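Keeping Everyday Jewelry in Order

Most costume jewelry gets ruined in the drawer, long before it wears out. Strings rub through, chains knot, and plated metal goes dull from sitting in damp air. A bathroom is the worst place for it. A bedroom shelf or a dresser drawer away from the radiator is fine.

Sort by type first. Chains go in one place, beads in another, and rigid pieces like bangles in a third. Hang chains if you can, fastened at the clasp so they don't slide through each other. 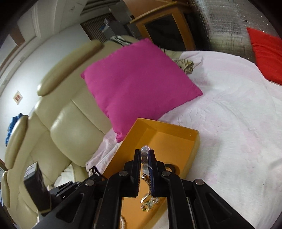 Beads should be stored flat. Hanging stretches the cord, and elastic goes slack within a season if it is left on a hook. Small cardboard boxes work as well as anything sold for the purpose, and a bright one like the orange tray is easy to spot at the back of a shelf. Put one strand in each box, or two if they are short. I bought a divided Vesden case years ago and went back to cardboard — the compartments were too narrow for anything with large beads.

For cleaning, lay a towel over the table before you start. It keeps round beads from rolling and gives you something soft to set metal on. Wipe beads with a barely damp cloth and let them air dry overnight. Don't soak anything strung on thread or elastic. Plated metal gets a dry cloth only, no paste and no baking soda. Engraved bands hold grime in the lines, and a soft, dry toothbrush takes care of most of it.
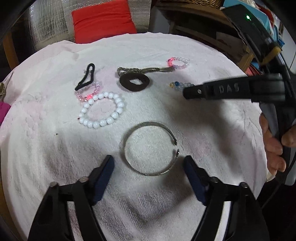

Emiliano Becerra wrote in to say that he skips the cloth for open bangles and uses an old cotton glove, which gets inside the curve without bending the ends. He also restrings beads every April, whether they look worn or not, and ties the knot twice.

Check clasps while everything is out. A loose jump ring can be closed with two pairs of small pliers, twisting sideways.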